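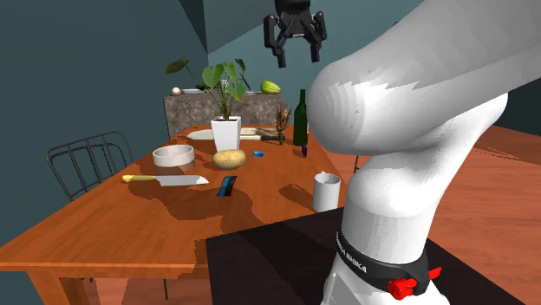
Reading time: 2 minutes

Tastgate, May. Ask people what they would hand over to a machine first and the answer is nearly always the same: clearing the table after dinner. It is a job most of us can do half asleep, and it is still one of the hardest things you can ask of a robot arm. Today Tiden is pleased to share the first results from Elura, our simulated dining room, built with our good friends at Panganiban to find out how far along the machines really are.

Elura is a computer-rendered room, so a dropped mug costs us nothing but a restart (our kitchen cupboards are grateful!). The table is set the way real tables are, with things that have no business being together. There is a knife with a yellow handle and a broad blade, a round white bowl, a potato, a leafy plant in a square white pot, a dark green bottle and a white mug, and a good many smaller odds and ends besides. A white Franka Emika arm works alongside.

We gave the software 4 chores: put the potato in the bowl, move the mug to the sideboard, bring the bottle to the near edge of the table, and turn the knife so that its handle faces a person. Each was tried 20 times, with the objects shuffled a little between tries. The system now finishes 3 of the 4 dependably. The knife is the one that still gets away from us, and we would like to say so plainly, as it is the chore that families will care about most.

So, can machines do the housework yet? Our answer is a cheerful "some of it, slowly, and with someone nearby." The potato is a lovely success and we are prouder of it than we probably should be, but it is a long road from a potato to a whole supper's worth of dishes, with a chair in the way and a plant leaning over everything. A simulated room is also kinder than a real one. Nothing is sticky, and no child comes through asking where the other shoe went.

Over the next 3 months Tiden and Panganiban will add more rooms to Elura, beginning with a laundry corner and a small shop stockroom, and the same chores will be tried on a physical table at our Tastgate workshop. We will share those results too, including the spills.

About Tiden
Tiden makes software for robots that work in homes and small shops. The company is based in Tastgate, where visitors are welcome by arrangement and the coffee is on from 9 a.m.

Press inquiries: please write to the Tiden press desk through the contact page.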